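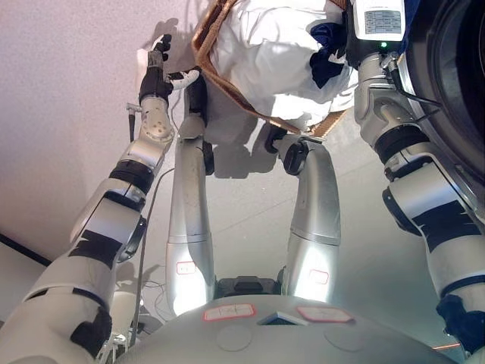 开放日演示记录：洗衣装机任务

2022年3月

地点：Strand 楼一层，Farkano 工作间
来访：Werkent 设备部一行，加上楼里报名的住户和学生，签到表上 22 人
场次：3 场，上午一场，下午两场
本次用的控制程序：Satska，演示分支

写给自己和下次接手的人。操作步骤以墙上那份规程为准，本文只记当天跟规程不一样的地方、出的问题，以及来访的人问了什么。

准备

前一天晚上把洗衣机挪到机器人右手边。原来训练的时候洗衣机是放在正前方的，衣物放侧面，这次反过来了，衣物在正前方、脚的前面，洗衣机在右。改的理由是观众只能从左后方那块空地看，洗衣机放正前方的话躯干会把滚筒口挡住，看的人只看见后背。换位置以后 Satska 里所有跟滚筒口有关的路点都要重示教，比预计多花了一个晚上，夜里收工的时候楼道灯已经是夜间模式了。

滚筒口的坐标最后是手动拖动右臂示教的，没有用标定板。标定板的支架上个月借给了 Werkent，这次他们来人顺便带回来，装在一个长纸箱里，到的时候第一场已经开始了，等于没用上。支架上少一颗紧定螺钉，已经跟对方说过，他们回去找，找不到就我们自己配。

洗衣机是空转用的，没接水，也没接排水管，只插了电，门锁的电磁铁拆掉了，门一直能拉开。上午有人问能不能真洗一桶给大家看，答复是不能，地面没有防水，而且演示的内容到装进去为止。洗衣机的门铰链偏紧，全程保持敞开，不让机器人开门关门。开门那一段的程序在另一个分支里，没有并过来。

衣物用了两件，一件白色的，一件深蓝色的小件。选白的和深蓝的是为了颜色分得开，观众站远了也看得出哪一件被拿走了。白的那件洗过很多次，软，抓起来褶子多，适合夹爪。试过一件新的，面料有浆，硬，夹爪夹住一个角以后整件会甩，甩到滚筒口边上挂住，换掉了。

左右手的配置没有变：左边是多指手，右边是夹爪，夹爪上端装着那个白色的模块。左手这次基本不参与，只在开头有一个抬起来的姿态，之后停在左边不动。有两个学生问左手为什么不帮忙，按规程的说法回答了：双手协调的程序还没有通过内部验收，公开演示不跑。

下肢全程锁定，不走动。演示前在控制台上确认了两遍锁定状态，躯干俯仰也限了范围，比平时窄。这样右臂够滚筒口的时候余量不大，最远的那个路点离关节限位很近，后面出问题也跟这个有关，见第二场。

标签

机身上那些红框的手写标签，有几张字已经很淡了。开放日之前想换，没来得及。标签上写的东西只有我们自己看得懂，来的人有好几个凑近了看，问写的是什么。以后公开演示之前统一换成打印的，手写的留在平时用。

换标签的时候注意一件事：先把旧的揭干净再贴，上回有人直接盖着贴，新标签边上翘起来，袖口蹭一下就卷了。揭下来以后留胶的地方用异丙醇擦，别用丙酮，外壳的漆吃不住。

围挡和站位

围挡用的是伸缩带，不是硬栏杆。带子离右臂最大伸展范围 600 毫米，按规程够了，但是现场看还是偏近，前排的人会不自觉往前探身，尤其是机器人手伸到衣物那里的时候。第二场开始把前面那根带子往后挪了一步，后排就挤了一点。Strand 这间房的进深就这么多，下次要么减人，要么分批。

急停按钮放在操作台左侧，拿按钮的人不做别的事。第一场的时候拿按钮的人同时在回答问题，被打断了两次，第二场起分开，一个人讲，一个人拿急停，一个人看 Satska 的界面。人手刚好够，但是没有替换的，中间没法去洗手间。

灯光：房间里顶灯全开，靠墙那一侧会有手臂的影子。影子对视觉没有影响，程序里用的是深度，彩色那一路只用来分哪件是白的哪件是深蓝的。上午太阳从门口照进来的时候深度图在滚筒口边缘有空洞，把门关了就好了。关了门以后屋里闷，第三场有人提出来，开了一会儿又关上。

线缆

地上走的线没有全部收进线槽。主供电和网线走了线槽，传感器那几根细的是散着的，临时用胶带压了一下。上午清场以后发现胶带有一处起来了，重新压过。这件事不能再拖，线槽的盖板已经在买，型号跟库房里那批一样，别买宽的，宽的盖不进门槛那一段。

右臂末端模块的线留了一个弯，是故意留的。手臂往衣物方向伸的时候这个弯会被拉直一些，往滚筒口转的时候又松回来。彩排的时候留短了，转过去那一下线绷得很紧，插头有被拽出来的可能，所以放长。放长以后又担心挂到滚筒口的边上，跑了很多遍空程，没有挂到，就按这个长度定了。

第一场

内容：抓深蓝的小件，放进滚筒；抓白的，放进滚筒；右臂回位。

深蓝的那件压在白的右边一点，露在外面，夹爪先去拿它。一次夹住。转向滚筒口的时候速度是调过的，平时训练的速度在公开场合看着太急，这次降了一档。降速以后时间变长，观众等得有点散，讲解的人要准备多一点话，光站在那里等手臂走完很难受。

白的那件第一次没有夹住，夹爪合上了，抬起来是空的。Satska 判断出来是空抓，自己重试，换了一个更靠里的点，第二次夹住。重试的时候有人笑，有人拍了视频。讲解的时候照实说了，空抓会自己重来，重试次数有上限，超过就停下来等人。

放进滚筒的时候白的那件有一截搭在门口外面。程序没有处理这个情况，认为放进去了就结束了。讲完以后我们自己伸手推进去的。有位带孩子来的女士问：它知道没放好吗？回答是不知道，现在的检查只看夹爪里还有没有东西，不看滚筒口外面有没有东西。这个问题问得很准，记到待办里。

第一场结束以后看日志，空抓那一次的夹持力曲线跟正常的差别很明显，阈值还可以再收紧一点，空抓能更早发现，省掉抬起来的那一段。

第二场

Werkent 的人主要在这一场。他们关心的跟住户不一样，问的都是节拍、换型要多久、夹爪的指尖多久换一次。他们那边是给酒店布草做分拣设备的，原来用吸盘和传送带，毛巾可以，带扣子和拉链的不行。他们想知道夹爪对厚薄不同的面料怎么处理。

给他们看了日志里的抓取记录。Satska 到这次开放日之前一共记了 4,000 次抓取，训练用的衣物都在里面，失败的也没有删。他们要一份导出来的表，答应了，但是里面有一部分是别的项目的衣物，要先筛一遍。导出格式他们要逗号分隔的，时间戳要带时区，我们现在的时间戳不带，得补。

这一场出了问题。右臂带着白的那件往滚筒口转的时候，在最远的那个路点前面停了，界面报关节接近限位，运动暂停。拿急停的人没有按，按规程这种暂停不需要按急停，看界面的人确认以后手动退回上一个路点，重新规划，绕了一点过去，放进去了。

停下来的时候手臂悬在半路，夹着衣物，观众都安静了。讲解的人当时没有马上说话，应该马上说，先说清楚这是程序自己停的，没有危险，再去处理。这一条加进讲解稿。
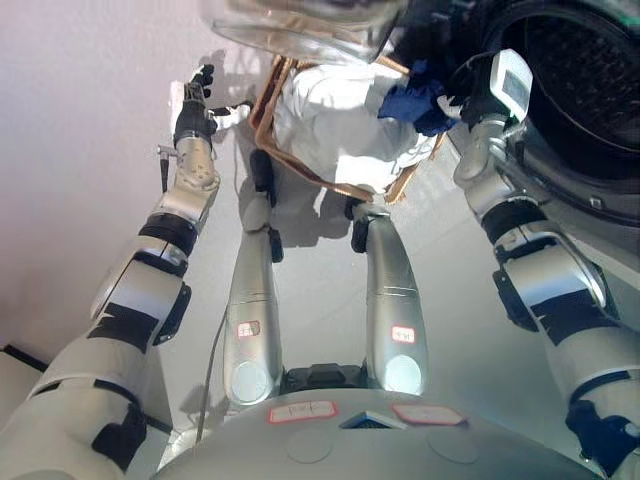 限位这件事回头查了原因。示教那天晚上躯干俯仰的限制还没有收窄，路点是在宽的范围里拖出来的，第二天早上为了安全把躯干限住了，路点没有重新检查。第一场没有触发，是那一次规划出来的路径恰好从另一侧过去。两场之间没有人改过程序，所以以后凡是改了限位，哪怕只是改小，所有路点都要重新跑一遍可达性检查，检查的脚本本来就有，当天早上没有跑。

中午用脚本扫了一遍，滚筒口附近有问题的就是那一个点，往外退了一点，重新存了。放衣物那一侧的点都没问题。存之前把旧的备份了，文件名后面加了“上午”两个字，别删，后面分析要用。

中午另外做的事：

把讲解稿里“机器人会自己洗衣服”那一句划掉了。这句话是海报上抄过来的，住户听了以后提的问题全都往洗衣液和脱水上走，跟演示的内容对不上。改成“把衣物从地上的位置拿起来放进滚筒”。

给夹爪指尖擦了一遍。指尖上有棉絮，白的那件掉毛。擦之前夹深蓝的那件，会在上面留一点白的毛，后排看不见，前排有人指出来了。

把操作台的屏幕转了个方向，让看的人也能看到一部分界面。Werkent 的人提的建议，转了以后问界面的人变多了，总体是好事，但是看界面的人要注意别把别的项目的窗口开着。

第三场

住户和学生混在一起，年纪小的比较多。前排让给了个子矮的，伸缩带的高度刚好挡在他们脸前面，有一个孩子一直从带子下面看。下次准备一根低的，或者地上贴线让他们坐着看。

这一场两件都是一次夹住，限位没有再报。白的那件放进去以后没有搭在外面，但是这个看运气，程序跟第一场是一样的。

问题记了一部分，按原话：

它累不累。
它要是把袜子弄丢了怎么办。
夹到手疼不疼。（给他看了夹爪夹一块海绵，没有让人把手伸进去。有家长想让孩子试，没同意。）
为什么要有腿，反正它也不走。
为什么两只手长得不一样。
能不能叠衣服。

腿的问题问的人最多，大人小孩都问。当天的回答不够好，讲解的人说平台本来就有腿，听着像在敷衍。后来商量了一个说法：这台平台别的项目要用到腿，装衣物这个任务用不到，所以锁住。下次就按这个讲。

两只手不一样这个，可以多讲一点。多指手适合做捏、拨这类动作，夹爪的开口大，力好控制，拿一团软的东西更稳。我们原来两边都装的是夹爪，去年 8 月左边换成多指手，是为了做拉链和扣子的实验。那个实验的数据还没整理完。

叠衣服不能。问的人很失望。

收尾

第三场结束以后照规程断电，左臂先放下来，再放右臂。右臂放下来之前要把滚筒口让开，次序反过来会碰到门。放的时候有人在旁边扶着，没有碰到。

洗衣机留在原位，没有挪回去。理由是接下来一周要在这个位置上继续测，不然路点又白做了。地上用胶带标了洗衣机四个脚的位置，还有放衣物那一处的位置。谁要挪，先在本子上写一句。胶带是蓝的，跟压线用的那种区分开。

温度：断电前看了右臂各个关节的电机温度，肩部那个比别的高，在允许范围里。三场连着跑，中间休息的时间不够长，肩部一直举着负载，温度没有完全降下来。以后场间休息的时候让右臂回到垂下的姿态，不要停在准备位，准备位肩部是出力的。

签到表收在蓝色文件夹里。有几个人留了邮箱想收后续的消息，字迹不太好认，有一个怎么看都不知道是字母还是数字，先放着。

Werkent 那边后续

他们走之前在操作台边上又聊了一会儿，记几条要点，回头写正式的会议记录时从这里抄。

他们想借夹爪指尖的图纸。图纸可以给外形和安装尺寸，软垫的配方不给，他们表示理解。给之前把图框上的版本号更新一下，现在图纸上的版本跟实物对不上，实物后来把倒角改过。

他们带了一块自己用的毛巾，当场想试。没有试，当天跑的都是彩排过的衣物，临时换材料在公开场合不合适。毛巾留下来了，放在样品柜里，写了标签。等他们的表筛完一起试，试完把曲线发过去。

他们问 Satska 能不能接他们的控制器。接口协议不同，要做转换，工作量没有当场答应。看了他们给的协议说明，有一半是扫描件，字有点糊，要一份电子版。

他们对空抓重试那一段兴趣最大。他们现在的设备漏抓了就漏过去，靠末端的人补。我们的做法在他们那种节拍下可能太慢，重试一次的时间够他们过好几条毛巾，这个要算过再说。

问题和待办

一、装入之后的检查。现在只看夹爪是不是空的。要加一个对滚筒口外沿的检查，有布料搭在外面就再推一下。推的动作用夹爪合拢以后的外侧去推，先在仿真里做，别直接上机。深色的衣物搭在深色的密封圈上，彩色图分不出来，还是要靠深度，而密封圈那一圈的深度本来就不干净。先采一批数据看看。

二、改限位之后自动跑可达性检查。做成保存配置时强制执行，不给跳过的选项。讨论的时候有人觉得强制太死，调试的时候会很烦，最后定的是演示分支强制，开发分支只警告。

三、空抓阈值。用日志里的失败记录重新拟合，厚的和薄的分开。薄的面料夹住一层的时候，力的曲线跟空抓很接近，阈值收得太紧会把真的夹住了的也当成空的丢掉。所以薄的可能还是要抬起来看一眼。

四、讲解稿。加一段“停下来的时候怎么说”；改腿的说法；删海报那句。海报本身也要改，找楼里要源文件，上次的文件是他们排的。

五、线槽盖板到了就装，传感器那几根一起收进去。

六、标签换打印的。换之前先把手写标签上的内容全部抄一遍到共享表格里，有几张已经要斜着看才认得出来，再淡下去就没法抄了。

七、低的伸缩带，或者地贴。

八、标定板支架缺的紧定螺钉。支架装好以后把滚筒口的坐标重新标一遍，跟手拖的结果比一下，差多少记下来。想知道手拖到底有多不准，以前一直凭感觉。

九、时间戳加时区。旧记录统一按本地时间补，补之前备份。

另外记几个小事

下午有人问洗衣机是什么型号，能不能推荐。没有推荐，洗衣机是二手的，挑它只看门开得大。

Satska 的界面在投影上字太小，调大以后右边那一列会被挤掉，正好是关节温度。演示的时候把温度那一列换到左边。

讲解用的无线话筒跟房间里的某个东西有干扰，电机使能的一瞬间有一声响，把人吓一跳。查过，把话筒接收机放远就没有了，放在窗台上可以。

深蓝的小件断电以后没有收好，第二天早上在滚筒里找到的。白的也在里面。两件都拿去洗了，用的是楼上的洗衣房，洗完放回样品柜第二层，跟 Werkent 的毛巾分开放，毛巾不要洗，洗了手感会变，他们特意交代过。

补：两天后按原来的位置又跑了一组，没有观众，速度还是降了一档的那个。限位没有报。白的那件有几次又搭在门口外面，都出现在夹住领口那一侧的时候，夹下摆就没有。领口那边厚，夹住以后剩下的部分垂得长，转过去的时候下面那一截先碰到门口的下沿，被挡在外面了。抓取点先改成优先选下摆，原来的策略存一份，等检查那部分做完再放开。抬高一点再转也试了，肩部的余量又不够，跟躯干限制有关，这个要等下次开会一起定。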